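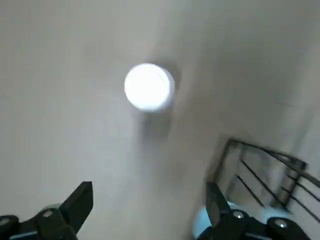
Ceiling light, lit.

Thread: Is the new tiling mode in Estow worth switching for?

grullis_refugee
Everybody on the video channels is raving about the new tiling in Estow. I've watched three of these reviews now and every one is a fresh install with a terminal and a file manager open. Has anyone used it for real work for more than an afternoon?

mmasanja
Since December, yes. Two monitors, one rotated. It remembers where windows go after suspend, and Grullis never managed that for me. Memory at idle is 253 MB higher than my old setup though.
- Mutua Masanja

pelmet
Higher than what? Idle memory numbers mean nothing unless you say what else was loaded. Half of that is probably the search indexer.

mmasanja
Indexer is off. Same machine, same startup programs. I'm not selling it, I'm telling you what I got.

pelmet
Fair enough. Still one machine.

Larasati Tjoa
I went back after a couple of weeks. The tiling is fine with two windows. With four it kept shoving my mail client into a strip on the left, and the setting that's supposed to stop it (Window Rules > Minimum width) did nothing until I logged out. The release notes say 28 bugs were closed in the tiling code. Mine is still open.

grullis_refugee
That's the kind of thing I was afraid of. Does fractional scaling work at least?

Larasati Tjoa
At 100 percent everything is sharp, so, great, that's no scaling. At 125 the panel text is fuzzy and Bouchard (the photo viewer) opens half off the screen.

mmasanja
Not here. 125 on both monitors and it's sharp. Which graphics driver?

Larasati Tjoa
The open one. And "works for me" doesn't fix my panel.

tobyk_88
Just use Mosteta and put a tiling script on it. Takes around 90 minutes to set up and you never touch it again.

pelmet
Until the next update breaks the script. I've heard "never touch it again" before.

tobyk_88
Mine survived the last two updates.

grullis_refugee
I'll try the live USB with both monitors plugged in and four windows open, then post what happens. Not wiping anything yet.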